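Re: [grippers] Soft pads vs navy pads on thin plastic

From: Mercy Ogola
To: the grippers list
Date: Wed 13 May

Bảo Quách wrote:
> Has anyone run the Grostwood finger pads against the blue ones on
> anything other than boxes and cups? We are about to order for two
> pairs of hand-held units and the Grostwood set costs more. Our work
> is mostly household stuff: bags, cloth, masks, packaging. I am
> interested in slip, and also whether the pads mark or tear thin film.
> Also, is it worth paying for the wider lens, or do the jaws end up
> filling the view anyway?

Bảo, I can answer most of that. We have been on bags and face masks for a good part of this month, working two-handed, one gripper per hand with a camera on each. 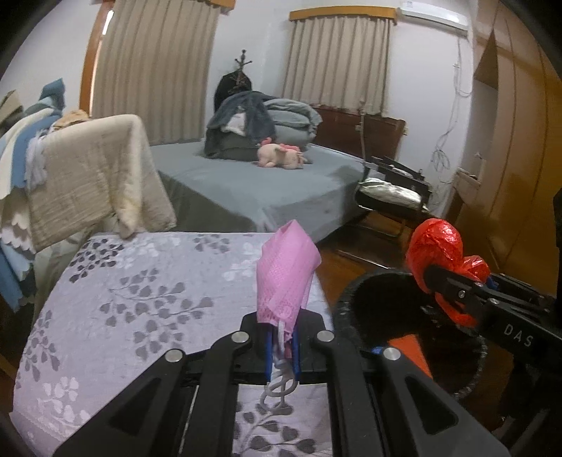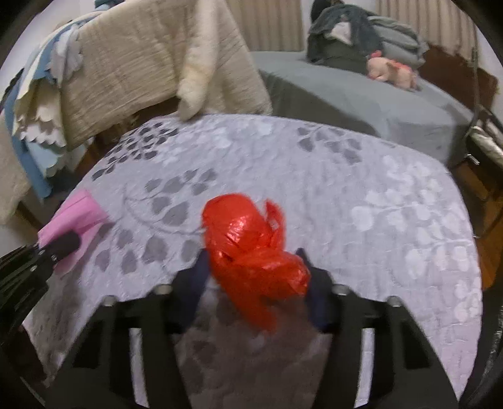
The short version is that for your list of objects I would buy the cheaper pads and put the difference toward the lens.

Numbers first. We logged 981 grasps in total. Of those, 400 were with the blue pads and 398 with the Grostwood pads, split between bags and masks. The remainder were thrown out for the usual reasons: encoder dropouts, two sessions where I forgot to zero the jaw width, and one flat battery. I counted a slip as any movement of the object in the jaws after they had stopped closing, judged from the video by one person (me), so treat it as a bench result and no better than that.

On crumpled bags I could not separate the two sets. A knotted bag gives the jaws a lump to close on and it holds with either pad at low force. On a single layer of film the Grostwood pads held a bit better when they met squarely and noticeably worse when they didn't. They are stiffer, so any misalignment in the linkage shows up at the tip. If your pivots have any play in them, fix that before you spend money on pads.

Masks were more interesting. Pinched across the pleats they stay put. Pinched along the pleats the layers slide over each other inside the grip, and the log shows a steady jaw width while the mask is turning. Neither pad helps with that. The ear loops are the other nuisance. They hang under the jaws and will catch on the second gripper during a handover, and from that side you often can't see it until you pull away. I now come in from the side opposite the loop if I have the choice.

On marking and tearing: no tears in film with either set at our normal setting, which is 80 on the Ferarar controller scale. I don't have a conversion to newtons and I wouldn't trust one from the manual. Both sets leave creases in thin plastic. I didn't see any colour come off on the masks.

On the lens. Yes, the jaws take up a lot of the lower part of the view whatever you do. The wider lens is still worth it in my opinion, for the second gripper. With the narrow one the other hand tends to come into view at the last moment, and tracking has very little of the room to work with when you are close over a table. With the wide one you keep the windows, furniture and so on while the jaws are near the object. You pay for it in dark corners and you will need to redo the calibration properly. The checkerboard routine that ships with Dodov was fine for us once we filled the edges of the view with the board and not only the middle.

One warning about glossy plastic. The highlights move as you move, and our auto exposure chased them. We locked exposure before each session and the tracking losses over bags mostly went away. If you are labelling contact from video, patterned cloth under the object is a mixed blessing. Good for tracking, a bit of a pain when you are trying to find the edge of something thin.

I haven't tried the Ông fingers. They looked promising on paper for cloth, but the mount pattern is different and I would need to print an adaptor. It's on the list for October at this rate, unless somebody here has already drawn one up.

A few things I would ask before you order:

Which mount have you got? The older Grostwood backing plate has the screws closer together and won't line up with the current arms. I filed mine out, and I wouldn't do it again.

Are you matching pads across both hands? We mixed them for a couple of days, blue on the left and Grostwood on the right, and the handovers were hard to compare afterwards. Keep a pair the same.

Do you need jaw force in your data, or only width? If only width, the basic controller will do you and you can skip the upgrade as well.

I can send you the spreadsheet off-list if it's any use. The column headings are my own shorthand, so give me an evening to tidy them up first. The raw video is too big to email and I'd have to post a drive.

Regards,
Mercy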